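The mint basket has won me over

27 December 2025

I love the days right after Christmas! The tree is still up, there are leftovers for lunch, and I get to pull everything out of the hall closet and start over. Torunn (my sister-in-law, and a much tidier person than me) gave me a set of plastic storage baskets from Druvik, and I had the first one in use before the wrapping paper was in the trash.

The closet has 6 shelves and for years they've all held the same mix of scarves, batteries, dog leashes and gift bags. Now the scarves are going in one basket, the leashes in another, and the gift bags can stand upright at last. I keep opening the door just to look at it!

What I like best is all the little openings. I can tell what's inside without lifting it down, and dust doesn't settle in the corners the way it did in my old shoe boxes. The color is so cheerful too, a very pale minty blue. 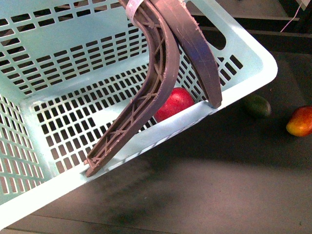

Mint blue, with slots up the sides and an oval handle cutout at the end.

Bathroom cabinet is next, probably in January. I'm already eyeing the shelf with the towels.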